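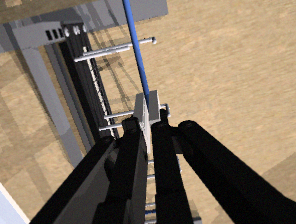

So I'm back with more on the slipping problem, and I've got both grippers running in the same sim cell now, so at least I'm comparing like with like. To recap, I'm trying to decide between the Ponine two-finger and the Tronwood one for a cable job, and the Tronwood is the one giving me grief. When I command a full close on the cable, the driver comes back with "object not detected" even when it's plainly holding something. You can see the blue cable going down between the gray pads with hardly any gap left between them, and that's my whole complaint in one picture! The cable is so thin that I think the driver takes "nearly closed" to mean "closed on nothing."

Ticket title: Tronwood gripper reports no object on thin cable, Ponine doesn't
Status: open, waiting on me, then on you, then on me again
Setup: simulated cell, Driramby controller, stock pads on both grippers

What I'd tried before opening this:

Restarted the controller. No change. (Had to say it, I know you were going to ask.)

Swapped the gripper config for a fresh copy out of the package, in case I'd messed up mine. Same result, so my edits are off the hook.

Dropped the closing speed from 100 to the lowest value it would take. The fingers come together very gently and I still get "object not detected." It did make the runs painfully slow, so I put it back.

Made the cable thicker. OK, this one did something! At 2 mm I get the false report nearly every time, at 3 mm it goes away completely. The real cable is the thin one though, so I can't just leave it fat and call it done.

Ran the Ponine on the same cable with the same approach pose. It reports a grasp every time. I'd love to say that makes it the winner, but I found out it will also report a grasp if the pads touch each other with nothing in between, so I trust that signal even less. Wrong in the other direction, I guess.

Update, Sat 9 November

Thanks for the quick reply. You asked whether the arm itself could be the trouble, with the wrist drifting a little on the way down and the cable ending up at the edge of the pads. Fair question, so I parked the arm over the rack and looked at the whole cell from farther back.
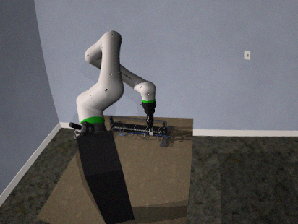 Wide view of the cell, gripper pointing straight down over the rack.

I logged the wrist pose for 400 steps with the arm holding still and the numbers barely move. Then I did the same with the fingers opening and closing the whole time and got a tiny wobble, way too small to lose a cable over. I'm ruling the arm out unless you see something in the log that I don't (it's attached, file name starts with "wrist").

You also asked for the detection threshold. I couldn't find it in the gripper file at all, and it took me most of a pot of coffee to figure out that the Driramby side has its own copy and quietly uses that one instead. So whatever I typed into the gripper config was never going to matter. Could that go in the setup page somewhere? I can't be the only person who has edited the wrong file for an entire evening.

With the threshold lowered in the right place, the Tronwood now says "object detected" on the thin cable. Yay! Except it drops back to "not detected" if I tug the cable sideways, then recovers once I stop. The cable stays between the pads through all of this, so it's only the report that flickers.

Still want to know:

Is the flicker coming from the finger position reading or from the contact force? If it's force I can filter it on my side, no problem.

Is there a thinner-object mode for the Park firmware, or did I dream that? I could swear I saw it in some release notes but I can't find the page again.

Will the lower threshold bite me on bigger parts? I have some connector housings to try next and I'd rather hear it from you first.

I'm leaving the ticket open. Next I'll rerun the Ponine with its threshold changed the same way, on the Driramby side this time, and post both logs together. The gripper choice has to be settled before December, so if there's a setting you want me to flip while I'm in there, tell me soon and I'll fold it into the same run.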